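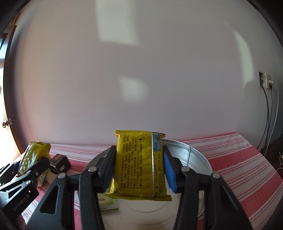
Figure 3. Back of a yellow plastic snack packet, with small print in Chinese and a crimped seal at each end. A round metal basin is behind it.

3.2 Print direction and the handling of small packets

Small snack packets were the largest group in the Mildale household set, 810 of the 1402 items sorted. Each was coded by the direction of its back print relative to the seals. On many of them the text runs sideways when the packet stands on its bottom seal, as in Figure 3, so a reader has to turn either the packet or their head to find the ingredients.

Koo and Acuña coded the packets separately and then compared sheets. They disagreed on 80 items, mostly those where a short block of print ran one way and the rest another. Hyun settled these by taking the direction of the ingredient list alone.

Creasing was a second source of trouble. Thin film folds easily, and a fold across small print can hide a whole line — most often the one with the date. We smoothed packets by hand before reading but did not press or heat them. Packets that stayed unreadable after smoothing were marked "partial" and left out of Table 4.

Households in Sturkent were visited in June, after the coding sheet had been revised. The earlier Mildale sheets had no column for panels printed in a second color, and Na added these from the stored packets. Opened packets were kept only if both seals were still attached.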